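Progress report to the Grumden fund, December

Hi all! I'm happy to say this was a much better stretch than the last one (you may remember the contamination mess in the fall). The Stidby strain is growing again, and growing well. We're getting thin, even films on the test plates, and the ones fed with the silver particles carry a current from edge to edge.

We made 15 batches, and 5 failed, all of them from the same bottle of growth medium. I've thrown that bottle out and switched to the Castillo recipe, which costs a bit more but keeps a lot longer.

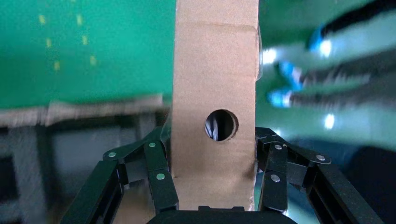

Resistance is the number you asked me to watch. Our best film in the fall measured 3322 ohms, and the best one now is at 1573. I'd still like it lower, but wow, that made my month! The films do get brittle when they dry out, and I don't have a good fix yet. Adding a little glycerol helped with the cracking but slowed the growth way down, so I'm going to try smaller amounts.

Money is fine. We're under on supplies and a little over on microscope time at Jumemton (the evening slots are cheaper, so I've moved us there). I'd like to shift the leftover supply money to cover it, if that's okay with you.

Next up are the glycerol tests and a first try at the light-emitting particles. They're already in the fridge.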